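Ferville Users Board > Storage and Backup > Free space does not add up after deleting files

Page 1 of 2

tiburcio_o
Posted 13 March 1999

My data partition reports 678 MB in use. Selecting everything in the root folder and asking for the total gives a good deal less, and the gap grows each week. I have emptied the bin and deleted the temporary folder by hand. Hidden files are set to show. The disk checker finds no errors and no lost clusters.

The partition is FAT16, formatted in September. It holds mail, a large number of small text files exported from Pekus, and little else. I would like to know where the space has gone before I buy another disk.

Tiburcio Ocampo

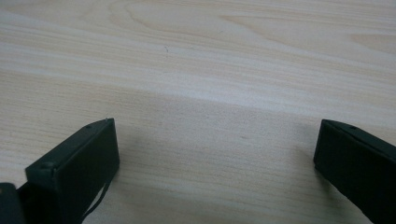 Mutua Biwott replied that the total shown for a folder is the sum of file lengths, whereas the figure for the partition counts whole clusters. A partition of that size under FAT16 will be using large clusters, and a text file holding one line of text takes up a full cluster regardless. With a lot of small exports the difference can easily be a third of the disk. He asked for the cluster size as given by the disk checker, on the line "bytes in each allocation unit".

tiburcio_o
It says 32,768 bytes in each allocation unit. Most of the Pekus exports are under 1 KB.

mbiwott
Then that is most of your answer. Each export wastes 31 KB or more. Either pack the old ones into a single archive or convert the partition to FAT32, which will bring the cluster size down to 4 KB on a partition of that size. Archiving is safer and can be undone.

halftrack
I don't agree that this is the whole of it. Cluster waste explains a gap. It explains a gap that grows only if he is adding files at the same rate, and he hasn't said that he is. I had the same symptom and it was the Bunnag undo store. Bunnag keeps a copy of every deleted file in its own protected folder, and that folder does not appear in the file manager even with hidden files switched on. Emptying the ordinary bin leaves it alone.

Start Bunnag, go to Options, then Protected Files, and look at the figure at the bottom of the window. The default is to keep everything until the partition is nearly full.

mbiwott
He hasn't said he has Bunnag installed.

tiburcio_o
I do have Bunnag, it came with the machine. Protected Files shows 96 MB for the data partition. I did not know it was running on that drive at all.
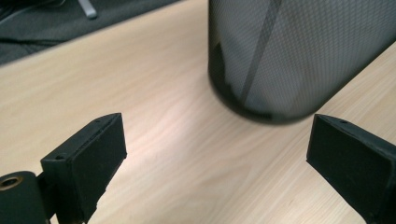 Desk, with basket

halftrack
There you are. Set a limit in days. I use 15, and it purges itself at start-up. Purge once by hand first, as the limit applies only to files deleted after you change it.

mbiwott
Fine, 96 MB is worth having back, but do the sum on the exports as well. At 31 KB wasted per file it takes a little over three thousand of them to lose the same amount, and Pekus writes one per record. I would expect that to be the larger share by some distance.

I would also be careful about purging by hand. There is no way back from it, and if any of the exports were deleted by mistake the protected copy is the last one.

halftrack
That argument applies to emptying any bin. If he wants to keep the files he should have a backup, and the undo store isn't one. It sits on the same disk.

mbiwott
Agreed that it isn't a backup. My point was about the order of doing things. Back up, then purge.

oldcluster
Has anyone suggested FAT32 properly? I converted mine and the reported free space went up at once, with nothing deleted. I don't see why people are so nervous about it.

mbiwott
Because DOS boot disks made before the conversion won't read the partition afterwards, and neither will the old Medemar tape software. If he uses Medemar for backups he would find out at the worst moment.

oldcluster
Medemar 2 reads it without trouble. It's only the first version that doesn't.

mbiwott
Medemar 2 will read it. The restore disk supplied in the box will not, and that is the part you need when the machine doesn't start. You have to make a new one from the Tools menu.

oldcluster
I didn't know that about the restore disk. I'll make a new one tonight. 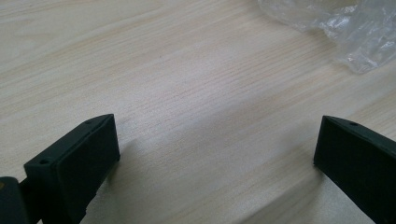

Summary of steps so far (edited in by tiburcio_o)

1. Run a full backup and check that it can be read.
2. Note the allocation unit size from the disk checker.
3. Open Protected Files in Bunnag, purge the data partition, then set the limit to 15 days.
4. Pack the old Pekus exports into one archive per month and delete the originals. Purge again, or they go straight into the undo store.
5. Leave FAT32 alone until there is a restore disk that can read it.

halftrack
Step 3 needs a restart before the new limit takes effect.

tiburcio_o
Added to my notes. I am still on the first version of Medemar, so the conversion will have to wait. Does the upgrade read tapes written by the old one?

Next page >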